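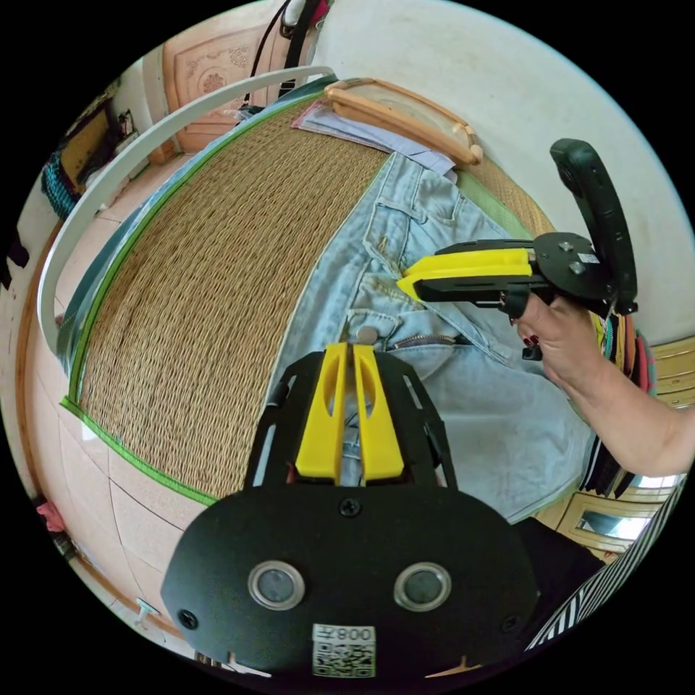 **Clollura save won't load after the September update**

I bought Clollura on Switch in the sale and I'm 20 hours in. Since the update, my main save stops on the loading picture with error 1078. A new game starts fine, and so does my brother's file on the same console. The save was made in Stimthorpe, just outside the inn. I've restarted the console and checked for corrupt data, which found nothing. Do I have to start again?

Kuldeep Bajpai

---

**Mesfin Jemal**

No, don't delete anything yet. I had the same error and it was tied to where I'd saved. Try this:

1. Close the game fully.
2. On the title screen, hold L and choose Continue.
3. Pick one of the 2 autosaves. The older one worked for me.
4. Walk out of Stimthorpe by the north gate and save at the camp.

I lost some 20 minutes of play. My quest log was fine apart from the ferry job, which I had to pick up again. Don't save near the inn until there's a patch.

If neither autosave loads and you pay for online membership, look at the date on your cloud backup before you download it. It may be newer than the update, in which case it won't help.

---

**Lobo**

same here but mine was in the Nurkero caves, page 226 of the in-game journal was blank as well. I just started over

---

**Kuldeep Bajpai**

The older autosave loaded, thanks. I'm back before the bridge fight and have saved at the camp. The ferry job has gone from my log too.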